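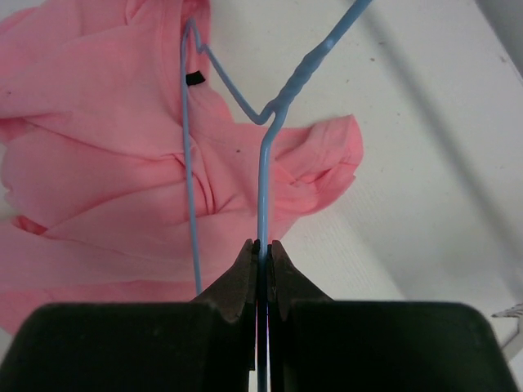 Zellosine (film review)

Plot:
A projectionist in the harbor town of Zanville is told that her theater will close at the end of January. She has 539 reels in the basement and no place to send them, so she starts showing them at night, two at a time, to anyone who walks in. One of the reels isn't on any list. It seems to show the town as it looked before she was born, and her mother is in it.

Zellosine takes its time. The first half hour is mostly work: cans carried up the stairs, film threaded, a ledger filled in by hand. I liked this part more than I expected to. The sound is very good, and you can tell which projector is running before you see it.

The middle is weaker. A subplot with the buyer of the building, a company called Altley, gets four or five scenes and needs one. The buyer's lawyer talks like a villain from another movie, and the meeting at town hall goes on far too long.

Things pick up again once the mother's story comes in. The old footage was shot to look worn and badly stored — I believed it. The two women are never on screen together, but the editing makes it feel as if they are having a conversation. The last reel plays almost in full, with no music, and the theater's 400 seats are about half taken.

The subtitles on the Uçar disc are clear, though a few signs are left untranslated. The only extra is a short trailer.

Worth seeing if you have patience for the town hall scenes. 7/10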